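Section 4: Front of house set-up

This section covers the foyer and box office at the Crichton before a play. Lighting and sound are in Section 5. Seating plans for Lillurbridge and Sastthorpe are kept separately.

4.1 Opening the box office

1. Unlock the hatch from the inside and fold the shutter back until it clicks.
2. Switch on the ticket printer and wait for the green light. It takes a minute or two.
3. Log in and choose the performance by date and time. Matinees and evening shows are listed separately.
4. Print one test ticket and check the title, date and row letter. Tear it up afterwards.

Note: The first ticket number for the June season is 1,218. If the printer shows a lower number, stop and ring Oda Vik. 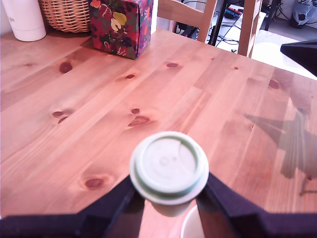
Fig. 4a. Lidded cup.

4.2 Programmes and signs

5. Bring the programmes up from the store and leave the spare boxes under the counter.
6. Put the running time on the foyer board, including the interval. Ask stage management for it on the night - the printed time is often wrong by the second week.
7. If the play uses strobe, haze or gunshots, hang the warning notice on both auditorium doors.

Caution: Do not fix signs to the fire doors, even with removable tape.
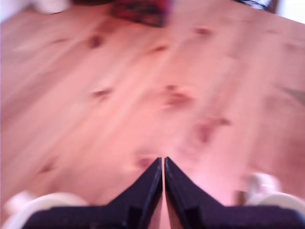 Fig. 4b. Table top, knotty wood.

4.3 Letting the audience in

8. Wait for clearance from the stage manager. Do not open the house on your own watch.
9. Open the left-hand door first for wheelchair users and anyone who needs more time.
10. Hold latecomers in the foyer until the cue marked on the usher's sheet.

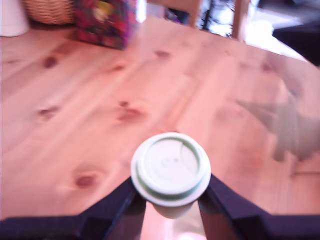

4.4 Interval

11. Prop both doors open as soon as the house lights are up.
12. Ring the bell with five minutes to go, then again with two.
13. Check the toilets and the side passage, then tell stage management that the foyer is clear.

Drinks may be taken back to seats if they have a lid. Glass stays in the foyer. 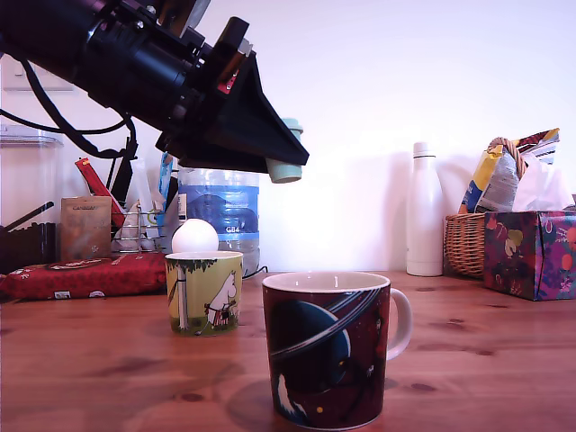

Ice creams are sold from the tray at the front of the stalls. The float is counted before the interval and again after it, and both totals go on the cash sheet.

4.5 Closing

14. Print the sales report and sign it.
15. Put unsold programmes back in the store.
16. Lock the hatch and return the keys to Liv Kvam or the duty manager.

Section last revised 1st March.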